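Reading time: 3 minutes

Making Room at the Gostance Learning Center

The main hall of the Gostance Learning Center serves as a classroom in the morning, an activity room after lunch and a meeting place in the evening. The same folding tables are used for all three. Responsibility for the changeover rests with Kanyarat Kaewsai, facilities coordinator, who has held the post since the Center moved from its former premises on Medeiros Street.

Ms. Kaewsai met with us in October to discuss how the hall is managed. The Center owns 20 folding tables, of which 18 are in regular use. The remaining two are kept in the storage room as replacements.

"We looked at fixed furniture when we moved in," she said. "It would have been sturdier, and it would have looked better in the brochure. But we have one large room, and the groups that use it want very different things from it. The language classes want rows. The craft group wants one long surface. The evening meetings often want no tables whatsoever."

According to the Center's records, the hall was rearranged 432 times in the past year. Ms. Kaewsai introduced the written log herself, at first to support a request for additional storage space. It is now used to plan the daily schedule, which allows a short interval between bookings.

Asked what causes the most difficulty, she did not hesitate. "Dragging. People take hold of one end and pull. The legs are thin, and they are not made for that. It also marks the floor, and we spent a good deal of money on the floor."

The Center's guidance is that a table is always carried by two, one at each short end, with the top kept level at waist height. It must be cleared completely before it is lifted. 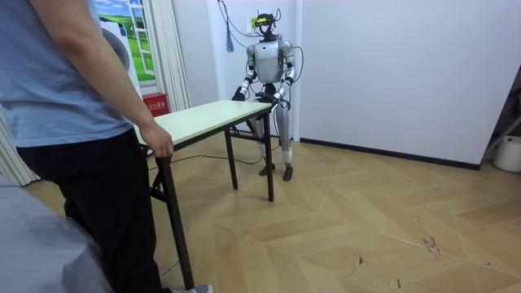
"Agree where it is going before you pick it up," Ms. Kaewsai continued. "Most of our scraped door frames come from a change of plan halfway across the room. If you need to stop and talk, put it down first."

Konrad Oberholzer, who teaches the morning language course, was initially doubtful about the new arrangements. His students had been accustomed to moving the tables themselves as they arrived. "I thought it would cost me ten minutes of every lesson," he said. "In practice the rows are ready when I unlock the door, and I have had to find something else to complain about."

Mr. Oberholzer would still like wider tables. The present ones seat two adults comfortably, but a dictionary and two open workbooks leave little space for anything else. Ms. Kaewsai confirmed that a wider model from Furico had been considered and set aside on account of its weight.

The Center expects to replace the rubber feet on all tables before the winter term. The cost, including new floor pads for the storage room, has been set at $1,886. Groups that book the hall will receive a revised floor plan showing three standard layouts.

"I would ask people to choose one of the three," Ms. Kaewsai said. "We can do others, but please tell us the day before."

Comments (3)

Paweena Klinhom
Will the craft group still be able to have the long table by the windows? The light is much better there in the afternoon.

Gheorghița Ciobanu
We have the same trouble with scraped floors at Plaslow. Could you share which rubber feet you are ordering?

Thanakorn Kongkaew
Please add the floor plans to the booking page. I could only find the old one.

Contact the Facilities Office | © Gostance Learning Center | Back to top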